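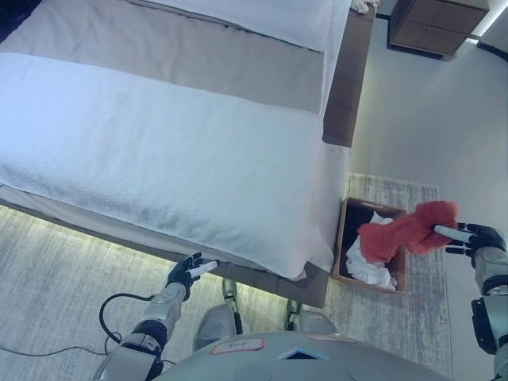 One of the guest rooms at Dredorside, with a linen basket on the rug beside the bed.

Progress report to the Acuña Fund
Linen and Rooms Project, Dredorside guest house
Prepared by Florencia Leiva, July

Dear Estela,

Thank you again for your patience with us over the spring, and for the kind note you sent along with the second payment. I read it out to everyone at the morning meeting and it did us all a lot of good!

You asked mostly about the linens, so let me begin there. We have now bought 300 pieces with the grant, counting sheets, pillowcases, towels and the white runners that go across the foot of the beds. Of these, 81 are still wrapped on the shelves upstairs, and the rest are in use. Gianni Orlandini was doubtful about having so much white (he does the washing, so he has a right to an opinion), but he has come around to it, mainly because everything can go in the same load.

The baskets have been a nice surprise. We used to carry the bedding down in our arms, dropping pillowcases on the stairs as we went, and now each room gets an open basket on the floor by the bed while the linens are being changed. It is a small thing, I know, but Tadeo Sepúlveda tells me his back has noticed. We would like a few more of them, ideally with handles, and Dardo Insaurralde is asking Cuden for a price.

As for the rooms themselves, the gray rugs are down and the lights under the bed bases are working again after that long business with the wiring in the east hall. Guests seem fond of them -- one family asked if they could leave them on all night, and of course we said yes. The tall padded side panels still need a proper cleaning, and I would rather wait for the right brush than have somebody scrub at them with whatever is in the cupboard.

We are behind on the training. Of the 47 hours we promised, 2 sessions have had to be moved because the house was full, and Tadeo has put them down for the quieter weeks after the summer.

The receipts are with Dardo, who will send them on to you separately once the last Levness invoice comes in.

With warm thanks from all of us,
Florencia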